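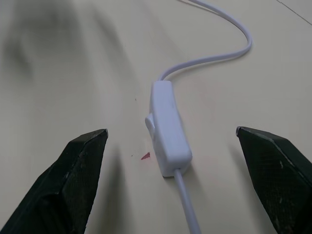
Wrist camera view at the Holloway lab: inline cord switch between the open fingers.

The afternoon part of the Holloway visit was given over to the grasp planning stack, which the group calls Dolix. Shirin Tabrizi ran the session from a desk beside the cell and kept the planner log on a second monitor throughout.

The task is switch handling on loose cord. A rigid part gives the pose estimator a fixed outline. A cord does not, so Dolix segments the cable first, fits a centerline, and looks for the stretch where the width changes. That stretch becomes the housing candidate. White plastic on a pale table is a poor case for the segmenter, and Tabrizi said shadows cause most of the false edges. Her fix is a second pass that drops any edge without a matching one on the far side of the cable.

Perception runs at 5 Hz on the wrist stream. The planner samples 500 grasps per cycle, rejects those that would close on the rocker, and ranks what is left by distance from the cord exits. A full cycle takes almost 100 ms on the lab's workstation. The controller underneath is a plain impedance loop, taken over from the older Netow code with few changes.

Imani Mfinanga covered the tooling. Every attempt is logged with camera images, joint states and the ranked grasp list, and can be replayed offline against a new planner build. The regression set stands at 44 recordings -- small, but it runs before each merge.

I asked about cords that double back on themselves. The centerline fit still picks the wrong branch at times, and a graph-based version is due in September. The Bokmont visitors asked for the log format, and Mfinanga agreed to send the schema.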